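Presupuesto de equipos: qué entra y qué se aplaza

La propuesta de gasto para el laboratorio de manipulación ya está cerrada y pasará a firma en diciembre. La partida principal son 2 manos multidedo de repuesto, que se pedirán a Guvell. El plazo de entrega que nos dan es de 68 días, así que el pedido tiene que salir en cuanto haya firma si queremos tenerlas para la campaña de primavera.

Lovomitz presentó una oferta más barata, pero sin los cables de muñeca ni los soportes, que se facturan aparte. Sumado todo, la diferencia se quedaba en nada. Para consumibles y pequeño material (platos, piezas de prueba, fruta, conectores) se reservan 4.000 euros para todo el año.

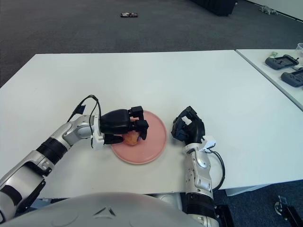
Pichit Wiriya pide que no se recorte la partida de mantenimiento, que en el borrador bajaba un 23 %. A su juicio, comprar manos nuevas sin horas de taller pagadas es dejarlas en el armario a la primera avería, y preferiría retrasar las mesas antes que tocar ese dinero.

Se le ha hecho caso en parte: la partida se mantiene como estaba y las mesas pasan al segundo semestre. La ampliación del contrato con Pristovero queda pendiente de una nueva oferta. Quien necesite añadir algo al pedido debe enviar referencia y precio a la oficina de compras antes de que acabe noviembre.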